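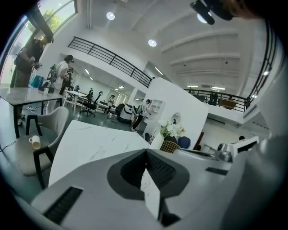 **Opened bottle of single malt, how long can I keep it?**

My uncle gave me a bottle from the Nautiyal distillery in August. I paid nothing, but the shop in Getisstead sells it for 582, so I don't want to spoil it. It is now less than half full. Should I move it to a smaller bottle?

Renu Maurya

---

**Madhu Mittal**

Yes, if you drink slowly. With much air in the bottle the taste becomes flat after some months. I use clean glass bottles of 300 ml and fill them nearly to the top. Keep them standing, *not* lying as with wine, and away from the window. My Atmont has been stored like this for over 9 months and I notice no difference.

---

**plemura_dram**

just drink it

---

**Renu Maurya**

Thank you Madhu, I will buy the small bottles on Thursday. Is a screw cap all right, or must it be cork?

---

**Madhu Mittal**

Screw cap is fine.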